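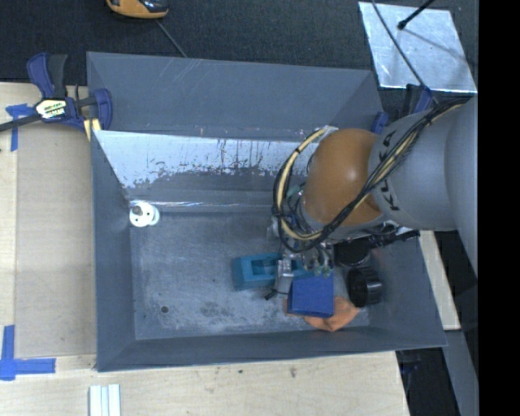 질코움 카약 투어 출발 전 안전 점검표

점검일: 2019년 6월 8일
점검자: 코리 카테네

오늘도 호수로 나가시는 분들 모두 반갑습니다! 조금 번거로우시더라도 출발 전에 천천히 읽어 주세요.

1. 구명조끼 버클과 어깨끈 - 양호
어린이용 2벌은 끈이 조금 닳아서 새것으로 바꿔 두었어요. 조끼는 몸에 꼭 맞게, 그래도 숨쉬기는 편하게 조여 주시면 됩니다.

2. 카약 선체와 배수 마개 - 조치 필요
12번 배의 마개가 헐거워요. 제니발두 프라두 씨가 부품을 주문해 주셨고, 도착할 때까지 이 배는 쉬게 할게요.

3. 패들 - 양호
손잡이에 모래가 낀 것이 있어 물로 헹궈 두었습니다.

4. 구조용 로프 15미터 - 양호
매듭을 풀어 끝까지 살펴보고 다시 감았어요.

5. 구급함 - 보충 완료
밴드와 벌레 물린 데 바르는 연고를 넉넉히 채웠습니다. 7월에는 벌레가 훨씬 많아지니 한 번 더 확인해 주세요.

6. 날씨와 바람 - 출발 가능
오후에는 바람이 세질 수 있다고 하니, 플릴트소프 쪽 갈대밭까지만 다녀오고 점심은 선착장에서 느긋하게 드시는 게 좋겠어요.

확인: 카터 서덜랜드
12번 배 마개는 다음 점검 때 제가 이어서 보겠습니다.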